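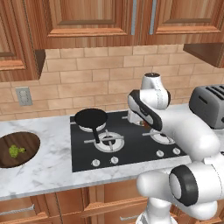 A gas cooktop on a white marble benchtop, with a robotic arm reaching over it.

10th February

Hello again from Vamton. I'm writing this with my feet up and the second cup of tea going cold, so forgive any typos. It's been a slow sort of day — up early, porridge with the last of the honey, then a walk down to Mockus to post a parcel. The man in front of me had 4 of them and no labels, so I read every greeting card on the rack.

I'm up to page 91 of that enormous novel I started in September. It has 752 pages (yes, I looked) and I still can't keep the cousins straight. My aim is page 300 before the library wants it back.

After lunch I lay down for ten minutes and woke up an hour and a half later with the crossword stuck to my arm. Lovely! Tonight it's leftover soup and maybe a bit of telly, and tomorrow I've got the dentist in Draris, so I'm flossing like mad. Write back if you've finished the book, but please don't tell me who gets the farm.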